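Communal Lounge and Furniture Inspection Checklist, Stemthorpe House
Print this page | E-mail this page

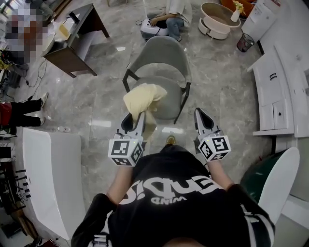
Upholstered chair on tiled floor, with cloth.

Issued by Skondport Residential Services. Date of inspection: August 6, 2018. Previous inspection: April.

Each item is marked Satisfactory (S), Attention Required (A) or Not Applicable (N/A). Items marked A must be closed by the site office within 28 days.

1. Access and exits
1.1 Corridor to main exit clear of stored goods. S
1.2 Fire door closes fully onto the latch. A
Comment: East door stops short of the frame. Closer to be adjusted. Same comment made at the previous inspection.
1.3 Exit signs lit. S

2. Floors
2.1 Tiles free from cracks and lifted edges. S
2.2 Wet floor signs held on each level. A
Comment: None found on the second level. Two to be ordered.
2.3 Entrance matting lies flat. S

3. Seating and tables
3.1 Legs firm, feet in place. A
Comment: One dining chair, asset 682, withdrawn from use. Replacement requested from the Bramness store.
3.2 Fire safety labels present on upholstered items. S
Comment: 78 items checked. Labels faded but legible on the older armchairs.
3.3 Low tables free from sharp corners. S

4. Heating and electrical
4.1 Portable appliance test labels in date. S
4.2 Radiator covers secure. A
Comment: Cover by the garden window loose at the left bracket.
4.3 Extension leads not linked together. S

5. Kitchenette
5.1 Fire blanket mounted and within reach. S
5.2 Hot water warning notice displayed. S
5.3 Gas isolation valve labelled. N/A

Overall result: Pass, subject to the items marked A. The fire door takes priority and should not wait for the 28-day limit.

Reader comments (3)

Ko: Is 3.2 needed for chairs with a plain wooden seat? Our form has no box for them.

siteoffice_bramness: Replacement for 682 is in store and can be collected.

Flat 12: The east door has been like this since winter. Please could it be done first.

Contact the Compliance Office | © 2018 Skondport Residential Services | Back to top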